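The Chopstick Sort, and Other Kitchen Table Projects

Hi all! I promised a few of you a gallery page after I went on and on about my kitchen in July, so here we go. Most of you know the story already. I moved into the apartment in Fludport with two suitcases and a box of utensils from my aunt, and somehow I now own enough chopsticks to feed a wedding. Some came from her, some came from the old place, and a whole bundle arrived from Edgars Zariņš when he cleared out his own drawers (thank you, Edgars, I think?).

For the longest time they all lived in one deep drawer with the peeler, the birthday candles and a garlic press I've never once used. Every time I wanted a matching pair I'd be digging with one hand while the noodles went soft on the stove. So I finally made it a project. Everything out on the table, find the partners, put them away somewhere I can reach. That was the whole plan!

I'm not a tidy person by nature, so please don't expect magazine stuff. It's a small kitchen, the counter curves where you least want it to, and the table has to do every job there is, from breakfast to taxes.

1. Everything out on the cloth

I like to sort on the striped cloth. Chopsticks roll on a bare table and I've chased enough of them under the stove. The pairs go side by side as I find them, thin light ones together and the thicker tan ones together, and there's always one lone stick waiting for its partner. The spoon got in there too, the one with the fancy ribbed end on the handle. I left it with the group. The pan with the glass lid and the clay pot with the red lid stayed back by the wall of the kitchen where they always sit.

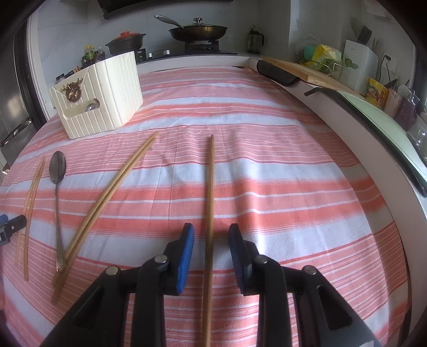
2. The deer bin

Okay, this one gets a longer caption because I love it. The bin is pale yellow, square with rounded corners, with grooves down the sides like little planks, and on the front it has a deer head with antlers. I found it at Skandetti, on the bottom shelf at the very back, and it was the last one. I'd gone in for light bulbs. It cost me 7 dollars and I carried it home on the bus on my lap like a cake.

I tried a tall jar first, and a jar looks great, but it tips over the second you pull one stick from a full bunch. Then I tried a flat tray from Wiritz, the kind with dividers, and my longest chopsticks wouldn't lie flat in it. So the bin won. It's open at the top and it has a nice low, steady shape, and there's room for the serving spoons if I ever get that far.

The way I do it is one stick at a time. I know, I know! Onyekachi Anozie came over while I was telling her about it and said she'd have tipped the lot in and gone for coffee. But if you go slowly you notice things, like the one with a split near the tip, or the two that you always thought were a pair and are really a good bit different in length. Hold it up by the thick end, look it over, and then it goes in or it goes in the compost.

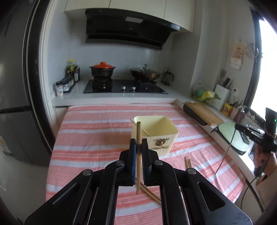 The other thing I've learned is to keep the tips all facing the same way. I put mine in thick end up, so clean fingers only touch the part you'd hold anyway. Edgars does his the other way around and we've had a long and silly argument about it over text, which I believe I'm winning. He says you can't tell which ones match unless you see the tips. I say feel the weight. If anyone wants to weigh in, the comment box is open and I'll pass it all along to him.

I haven't decided what to do with the leftover singles. My aunt would say keep them, they're good for stirring coffee, testing oil, propping up tomato seedlings, getting toast out of the toaster (unplug it first!!). I've got a few in a mug by the window for exactly that, and one has been holding up a very sad basil plant since spring.

Next up is the drawer itself, now that it's got some breathing room. I've bought liner paper, 60 inches of it, in a lemon print, and I still have to measure the drawer before I cut anything. After that I want to tackle the lids. I own far more lids than pots and I'd love to hear how the rest of you store yours. Standing up in a rack? Hung on the inside of a cabinet door? Mine are in a stack on top of the fridge and they slide every time I close it, so send me your ideas, and pictures too if you have them.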